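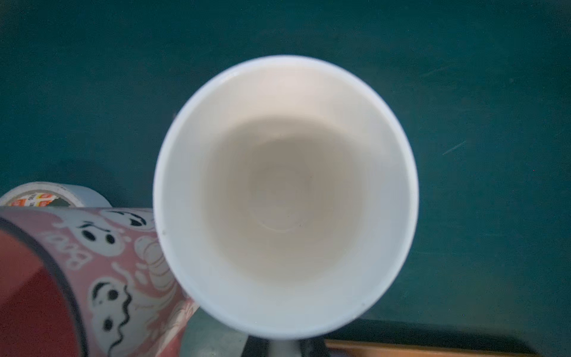 White cup and the ghost one, on the teal.

2 Oct 2020

Friday at last, and I spent the whole evening on cups. Not how I pictured the start of my weekend, but I've been putting off the mug shelf since April and tonight I just couldn't look at it anymore. Every time I open that cupboard something slides toward me, and one of these days it's going to be my foot that pays for it.

So I put the radio on, got everything down and started deciding. The rule was simple (I thought). If I hadn't had a drink out of it since summer, it goes in the box for the thrift store on Ulness Street. Well, that rule lasted maybe ten minutes, because the very first thing I picked up was the plain white one and I got all soft about it. It came from the Praken outlet, back when I first moved in and owned a fork and a lamp. I bought it by itself, no set, no saucer, and I've had more coffee out of it than out of everything else put together. It's got those tiny dark specks on the rim that I keep going at with my thumbnail. Baking soda next, I guess. Anyway it's staying, I don't know who I was kidding.

Then the pink one with the ghosts! I love it so much. It's October now so it's officially allowed out, and I don't care that it's only the second. There's a pumpkin on it, all stripes, but it's the sad ghost that gets me, the one with his mouth turned down like he just got the electric bill. I had the bill today too as it happens, $150, so we're in the same boat, him and me. I think I'll keep my cocoa for him this month and let the white one do mornings.

The trouble with having them all out at once is that I start making them into pairs. Big with big, blue with blue, the two from the Stinedier gift shop that I never liked but that look so nice next to each other I wavered for a good long while. (They're in the box. I was strong.) And the white and the pink really do look sweet side by side, I noticed that tonight.

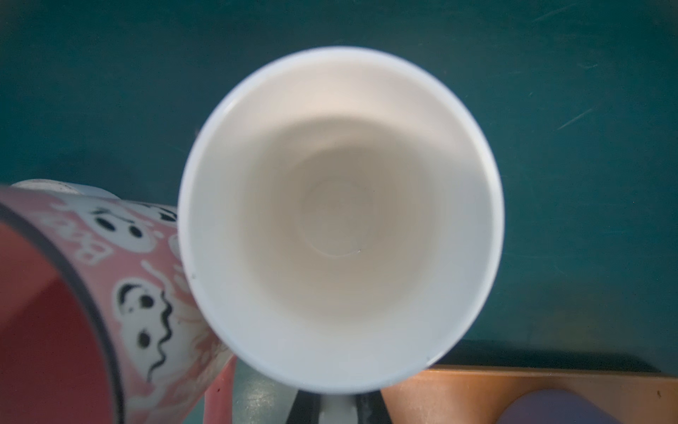
I might give those two the front of the shelf, with the tea behind them, and then the everyday bowls can go up where the mugs were. That would mean moving the rice and the big jar of lentils, and if I move those I have to wipe down that shelf too, and you see how a person ends up still in the kitchen at ten at night with her dinner not made.

Dinner was toast in the end. Toast and the last of the Zarei apricot jam, which I scraped out with a teaspoon standing at the sink. Note to self, get another jar, and dish soap, and some of that shelf liner with the little squares. The old liner came up in strips and left a gummy stripe all along the back. I tried hot water, then vinegar, then a butter knife, and about half of it is still there. Tomorrow's problem.

The box is by the front door, taped shut so I can't go fishing in it. I did already think about the green one with the chipped foot and whether it would do for pencils. It would not do for pencils. I have a thing for pencils.

What else. Rained on and off, warm for the time of year. My back is sore from the step stool. I still need to find the lid for the teapot, I had it in my hand this evening, I know I did, and then I put it somewhere sensible and that was the end of that. I'll check the bread drawer in the morning. And I want to get the fall wreath down from the closet before Sunday if I can reach it, and see if the orange candles survived the summer up there or if they've gone and melted into one big candle again.

Going to bed with the window open a crack. Cocoa first.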